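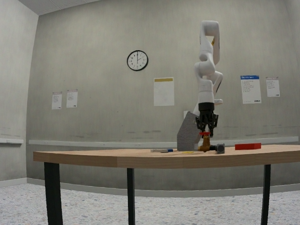 Valve task, simulated demos: where we stand

Wed 29 September

Geetha wants a go/no-go on the simulated handwheel demos before we spend more time on them, so this is me trying to write down what I believe and what I only hope.

The count first. The scripted expert has produced 1,952 episodes of "reach, straddle the wheel, close, turn." Of those, 1,291 pass the success check. Everyone in the meeting heard the second number and nodded. I would like us to stop nodding until somebody has looked at what the check tests. I read it again this morning. It looks at the wheel joint angle at the last step and compares it with the angle at the first step. If the difference is big enough, pass. It doesn't ask which part of the gripper did the turning, or whether the wheel was being held at the time.

So I watched 45 of the passing ones, picked by random seed, at half speed. Notes as I took them:

- Most look fine on approach. Gripper comes straight down over the valve, fingers on either side of the red wheel, no drama.
- A good few of them turn the wheel with one finger. The other one is out past the rim doing nothing. The joint angle goes up, the check is happy, and a policy trained on it learns to poke.
- In several the right finger starts wider of the wheel than the left. Same offset, same side, over and over. That smells like the tool frame, not like variety. Need to diff the gripper config against the one in Kotian before blaming the planner.
- Two where the wheel keeps spinning after the fingers leave. Joint friction is far too low. I have turned real gate valves. They do not coast.

The friction one bothers me most. It's a default value that somebody (me, in April) left in and meant to come back to. Stulness reads it straight from the asset file, so every episode we have was made with it. Randomizing friction around a wrong center gives you a lot of wrong frictions.

Scene variety

The room is dressed up with a clock and notices on the wall, rails, a speckled floor, and a table with wood grain you can see from across the room. It looks nice in slides. My question is what it buys us. The clock says two. It says two in every episode I opened. If background is supposed to be a source of variation then it should vary, and if it isn't, we are paying render time for posters that nobody can read at policy resolution anyway.

The clutter on the tabletop is closer to useful. The red block is a decent distractor because it's near the handwheel in color, and I'd like to keep it and move it more. At the moment it stays well to the right with open table between it and the grey fitting, and a network can get by on "red thing on the left." Put it on the other side half the time. The thin yellow piece lies nearly flat on the wood and at a low camera angle there is hardly anything of it to see. I doubt it distracts anything. Either give it some height or drop it.

The tall dark-grey piece to the left of the valve is a different matter. From the low front view the gripper hides part of it, and the planner seems to treat it as scenery. I found one approach where the left linkage path goes close enough that I want to see the contact log. Collision may be off for that mesh. To check.

View angle

From this low in front, the handwheel is a flat red strip. You can tell where it is, but you can't see it turn. There are no spokes to follow, no mark on the rim, nothing. If we train on this view alone, the only evidence of progress is the motion of the fingers, and we have already established that the fingers lie. I argued for a second view from higher up when we set up Nirkuda and was told one was enough for a first pass. Fine. First pass is over.

What the trained policy did

Geetha ran a small policy on the full passing set over the weekend and got a success rate that she described as encouraging. It was scored with the same check. I asked for the rollouts and she sent 113 of them without complaint, for which thanks. I've been through maybe a third. It pokes. It also does well whenever the valve sits where it usually sits, close to the front of the table, and gets vague when it's placed farther back. I don't have a proper breakdown by position yet, so treat that as an impression.

No claim about hardware from me until the check is rewritten. I know the Alumau people want a date.

To do

1. New success check: both fingers in contact with the wheel for most of the turn, and wheel at rest after release. Rerun over all stored episodes and don't generate anything new yet.
2. Friction: measure a real valve with the torque wrench. Any valve. The one by the sink would do.
3. Compare gripper offset with Kotian.
4. Contact log for the dark-grey mesh.
5. Second camera, higher. Geetha has agreed to set it up if I write down the pose I want.
6. Red block to both sides.

My guess is we keep well under half of the passing set once item 1 is in. Geetha thinks it'll be more than that. Written here so we can both look it up later.

Added after lunch: the contact flags are only stored every tenth step in the older batches. Item 1 may need a replay of those from the saved joint targets, assuming they replay to the same result. I haven't tried one yet.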